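Wellgate Tenants and Neighbors — minutes of the fall meeting
2023-10-31

Okay, minutes! I'm taking them again because my hand was already up when the question got asked (I was reaching for a cookie). If I got your words wrong, tell me before the January meeting and I'll fix them. I write the way I talk, you all know this by now.

Present: enough for a vote, sign-in sheet is in the binder. Apologies from the Pidlow Street end, where the bus was running late, though a few of them made it for the last half.

Chair: Janaka Wanigasekara. Minutes: me.

1. Minutes of last time

Approved with one change. I had written that the side gate on Pidlow Street would be "fixed" and it should say "looked at." It has now been looked at. It still sticks.

2. Heating

This took up most of the first hour, so bear with me. The boiler in the north building went out twice this month, once overnight, and the people on the top floor had a miserable time of it. Janaka has been on the phone with Qureshi (that's the heating firm, for anyone new) and they say the circulation pump is on its way out. They quoted $3000 for a new pump, fitted, or $496 to rebuild the old one, with no promise on how long a rebuild would last.

Lots of back and forth on this. One side said buy the new pump and be done with it. The other side said we'd be spending a fortune on a building where the landlord should be paying in the first place, and I have to say I was nodding along pretty hard. Janaka read out the part of the lease about common systems. It does say the owner keeps them "in working order" — but the owner's office has been saying that a pump which works most days is in working order. There was some groaning at that.

We voted to send a formal letter to the owner asking for the new pump at their cost, with both quotes attached, and to give them two weeks. If they don't answer we pay for the rebuild out of our own fund and send them the bill. Passed, with two against. Janaka is writing the letter, I'm proofreading it.

Also, please keep a note of the time whenever your radiators go cold! Even just on the back of an envelope. Dates and times are what we were short on last winter.

3. Money

We have $2000 in the account, which is before the hall rental comes out. The yard sale brought in $194 and I think that's wonderful considering it rained from lunch on. Somebody asked whether we could put part of that toward the laundry room light. Agreed, up to the price of the fixture, and we'll see if the electrician on the second floor is still willing to put it in for a pie.

Dues are staying the same. There was a suggestion of letting people pay in two parts, which passed so fast I almost didn't get it written down.

4. Trikilora

For anyone who missed the summer meeting, Trikilora is what we're calling the shared garden behind the south building. (The kids picked the name and we're not reopening that.) The beds did really well this year apart from the tomatoes, which got some kind of spot on the leaves and had to be pulled. Everything should be cleared by the first hard frost, so if you still have things in your bed and want them, come get them. Kale can stay.

The water question came up again. The hose runs off the south building's outdoor tap and it's been on that building's bill all summer. People from the north building said they'd be happy to split it, and they'd like to see the bill first. Fair enough. I'm going to make copies.

We also talked about a second compost bin. Some worry about rats, and a long story about rats, which I'm leaving out. Decision held over to January.

5. Parking on Pidlow Street

The city has put up new signs and they contradict the old signs, which are still up. Two of our neighbors got tickets on the same morning. Both are fighting them. Janaka asked them to share what the city says back, so that the rest of us know where we stand. Until then, my advice (just mine, not the association's) is to park around the corner. 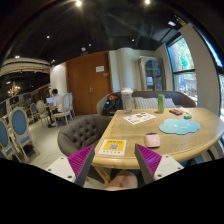 Minutes and photo by the Wellgate minutes-taker — checked by Janaka Wanigasekara

6. Noise and the back stairs

Short one. The back stairs door in the north building slams and it wakes the baby on the first floor. We're going to try felt strips on the frame. If you're coming in late, please hold the door till it shuts.

There was also a complaint about music, and the person playing the music was in the room, and they worked it out between themselves over by the coffee. It'll be off by ten on weeknights.

7. Anything else

The mail carrier asks that we put apartment numbers back on the boxes where they've worn away. I have a label maker, so leave a note under my door if yours is missing.

Somebody's blue casserole dish has been in the hall kitchen since the potluck. It's a nice one. Claim it or I'm going to start using it!

A question was raised about holding the winter party in the hall or in the north lobby. The lobby is free and the hall has an oven, so we went around on that for a bit and then took a show of hands. Hall it is. Sign up for food on the sheet by the mailboxes, and would a few more of you please bring something that isn't dessert.

To do before January:
Janaka — letter to the owner, call Qureshi back
Me — copies of the water bill, mailbox labels, proofread the letter
Everyone — radiator notes, clear your garden beds

Meeting closed a little after nine. Thanks to everybody who stayed to stack chairs.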